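Home Blog Archive About Contact

Monday, December 23, 2024
by Fiona Tosh

I gave up my car in September and I've been meaning to write down how the bus has worked out. My route is the 506, which stops two streets from my door and takes 24 minutes to get downtown if the lights are kind.

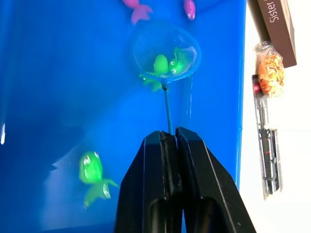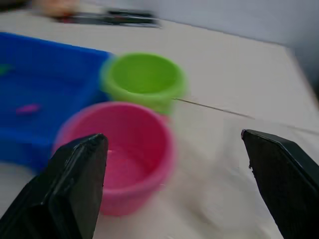
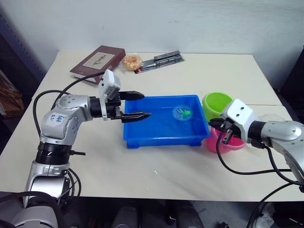
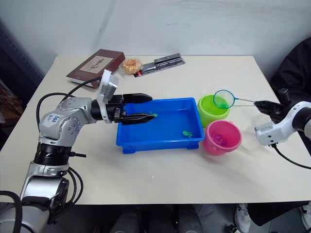

The first couple of weeks were rough. I kept leaving the house at car time and standing at the stop for ages. Now I check the board before I put my shoes on, and I've missed it only two times this month.

Groceries are the hard part. I used to do one big shop on Saturdays. Now I do two small ones, and I carry a backpack for anything heavy — potatoes, milk, cat litter. Lorcan Moynihan from upstairs has offered me a lift for the litter and I've started saying yes.

Money is better than I expected. I no longer pay for parking, and the insurance refund came last week. I do miss driving out to my sister's on a whim. The Sunday bus doesn't go that far, so I take the train and she picks me up.

I'm going to keep at it through the winter. The pass renews after New Year's and I've already paid for it.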